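Plidetine Printed Bedspread, Teal Scroll
Item 1178

Woven bedspread with an all-over scroll print, intended for daily use as a top cover and as a flat working surface during the day. Supplied by Gernitz Bedding. Sold as a single piece; pillow covers are listed separately.

Print and ground

The ground color is teal blue. The motif is a large-scale baroque scroll in cream white, with leafy flourishes and curving lines of beaded dots between the main figures. The repeat is large, so small creases and fold lines are less apparent than on a plain cover. The print is on the face side only. The reverse is unprinted and shows a lighter tint of the ground color.

Small variations in shade occur between dye lots. Customers ordering two pieces for adjoining beds should place them in one order so that both are picked from the same lot.

Construction

Fabric: 100% cotton, plain weave
Thread count: 200
Hem: double-turned, lockstitched on all four sides
Corners: square, mitered
Fill: none
Pre-shrunk: yes
Pieces in pack: 1

The spread has no elastic and no fitted pocket. It is laid flat over the made bed and may be tucked at the foot or left hanging. On a bed placed against a wall, tuck the wall side first and pull the cover across from the open side.

Use as a sorting and folding surface

Many customers fold laundry on the bed. The plain weave gives light garments enough grip to stay in position while the sleeves and front are brought into line, and pale or bright items are easy to tell apart from the teal areas of the print.

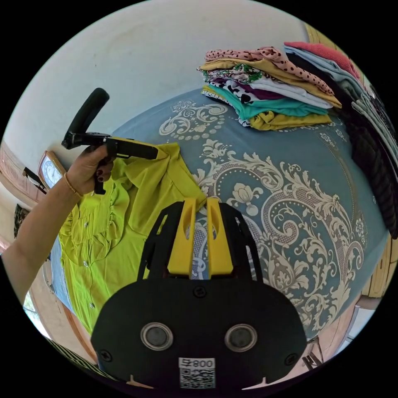 For blouses and shirts with a button placket, lay the garment out with the placket straight and work from the collar down. Ruffled trim should be flattened by hand before the sides are turned in. Finished items can be stacked at the far end of the bed, where the weight of the stack also holds the cover in place. Avoid dragging zippers or metal hooks across the face of the fabric, as they can pull individual yarns. A pulled yarn should be eased back from the reverse side with a blunt needle and must not be cut.

Damp laundry should not be left on the spread. The dyes are fast to washing, but prolonged contact with wet fabric can leave a water line on the cream portions of the print.
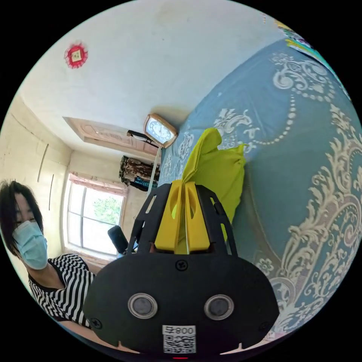

Teal Scroll in use on a bed, with a lime-yellow cloth and folded items at the far end.

Care

Wash separately before first use. Machine wash cold with similar colors, gentle cycle, mild detergent. Do not bleach. Do not soak for longer than 20 minutes. Line dry in shade or tumble dry low. Iron on the reverse at medium heat while slightly damp. Do not dry clean.

Fold loosely for storage and refold along different lines from time to time. Do not store in sealed plastic.

Related items

Nellow Flat Sheet, plain cream: matches the scroll color of this print.
Yusuf Pillow Cover, Teal Scroll: same print at reduced scale, envelope closure, sold as a set of 2.

Availability and returns

Teal Scroll is a stock item. The earlier version with a fringed edge was withdrawn in June and is no longer supplied; the hem described on this page applies to all current stock. Unwashed pieces may be returned in the original band. Washed pieces are accepted only for faults in weaving, printing or hemming.

Requests for fabric swatches should quote the item number and be addressed to Adesuwa Adeleke, Product Information.

Page last revised Oct 18, 2022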